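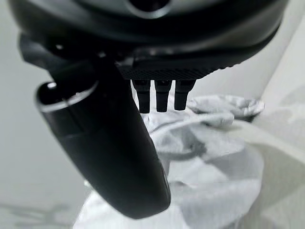 Tamunoemi Ekpo
OK, laundry thread! A bunch of you asked where I land on whether machines can do real chores yet, and I've been reading and watching so much of this stuff that I may as well put it in one place. 1/13

Short version: some chores, some days, and way more than I would have guessed two years ago. Cloth is still the one I judge everybody by. 2/13

Think about what a towel does when you pick it up. A mug stays a mug. Grab a towel by the wrong spot and it turns into a completely different shape, half of it hidden under the other half. You have to find a corner you can't see. My kid could do it at 4, and it's wonderful watching machines start to get it. 3/13

The picture up top is pretty much the whole problem for me. White cloth, all bunched up in soft folds, pale surfaces around it. Where's the corner? I've stared at it plenty and I couldn't tell you. Now decide where to pinch. 4/13

And pinching is its own headache. Go in too high and you close on air. Too low and you're pushing into the table, or you grab two layers when you wanted one. Fitted sheets I'm not even going to discuss (OK, maybe in the replies). 5/13

I ran towels at a hotel laundry for a while before I moved to the repair side, so I have opinions! Our best night was 2,352 pieces through the folder. That machine was a Jiller, older than me, and it was FAST. But a person stood at the front and fed it every single towel, flat, corners out. 6/13

So when people say "folding was automated ages ago," yes, sure, the folding part. The feeding part was me and my shoulders. Getting from a heap to two corners in hand is the job I want to see done, and it's the part the new systems are going after. Love it. 7/13

Best thing I've watched lately was the Trandus demo in December. Hand towels from a basket, one after another, no cuts in the video. It missed plenty of grabs. What got me was that it shook the towel out, looked again and went back for a better corner. I yelled at my laptop. 8/13

Gellow is slower but I like their approach a lot. They drag the cloth partway over the table edge and let gravity sort out some of the mess. We did the same thing with wet sheets! Felt like seeing an old coworker. 9/13

Shop floor is a little further along, in my opinion. We have a Baláž cell at work that loads parts trays and it ran 519 trays last month with me mostly ignoring it. Rigid parts, same place every time. Then we asked it to pick up the shop rags too. Ha. No. Rags went back to being my problem by lunch. 10/13

If you want to judge a chore video for yourself, look at how the pile starts. Did somebody lay the shirt flat first? Is it the same shirt every time? Is it sped up? None of that makes it fake, and I still enjoy those, but a tossed heap of mixed stuff at normal speed is a much bigger deal. 11/13

My scorecard as of tonight. Vacuuming: yes, mine runs while I type this. Wiping a counter: getting there. Emptying a dishwasher: close, keep it away from my good glasses. Towels: slow yes. T-shirts: sometimes. Socks: match them yourself for now. Making a bed: ask me again next winter. 12/13

Would I buy one today? Nope, and I'd still happily pull up a chair and watch one work through a hamper all afternoon. If you've got a good video of a machine tackling a messy pile, drop it below, failures very welcome. Dryer just buzzed, gotta go fold. 13/13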